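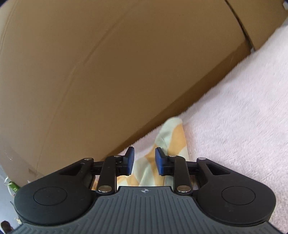 can fleece go in with the kitchen towels or will everything come out covered in fuzz, a reader at Testhorpe wants to know. Short version, no. Long version below, with the other stuff people keep sending in.

Updated Dec 2, 2022

Why not wash them together?
Lint. Plush blankets shed, flat cloths grab it. Wash the blanket by itself, cool, no softener. Cloths go in a separate load.

How often should I wash a couch blanket?
Every 3 weeks here, more if there's a dog. In July I put ours away altogether.

Can I fold laundry on a leather couch?
Sure. Dry laundry only. Damp stuff on leather is asking for a mark. Works for leather look too. Spread a blanket out first, fold on that. Check for zippers and buttons before you drag anything accross.

My cloths slide around while I fold.
Fold on something with a nap. Smooth seat, everything skates off. Fleece grips.

What size stack for cloths?
Whatever fits the drawer. Ours is 17 inches deep so I fold in half, then thirds. Renditz type shelf baskets, thirds only.

Do I need a folding board?
No. People buy them, use them twice. If you want straight edges for shirts, cut one out of a shipping box, 20 minutes with a ruler and tape. Flat cloths don't need it at all. A striped one like the yellow-orange and cream is easiest, just use the stripes to keep your fold square. Big brown cardboard panels are worth saving anyway, good for closet dividers.

Fleece gone flat and matted, can I fix it?
Sometimes. Soft brush, blanket fully dry, short strokes. Heat is what does it usually so skip the hot dryer.
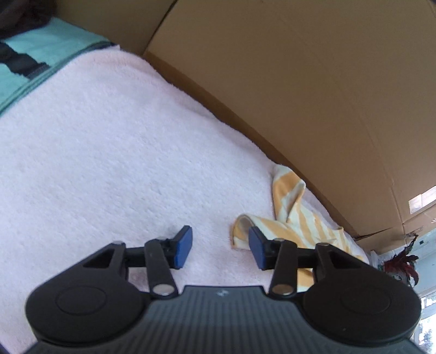 How do I store blankets over the summer?
Clean and completely dry, then a cotton bag. Not plastic. Pale fleece picks up dust fast, and a pinkish white one shows every bit of it, so close the bag properly. The Uvcombe bags hold about two throws each. Label them or you will forget wich is which.

Is there a print version of this page?
Not yet. Working on it.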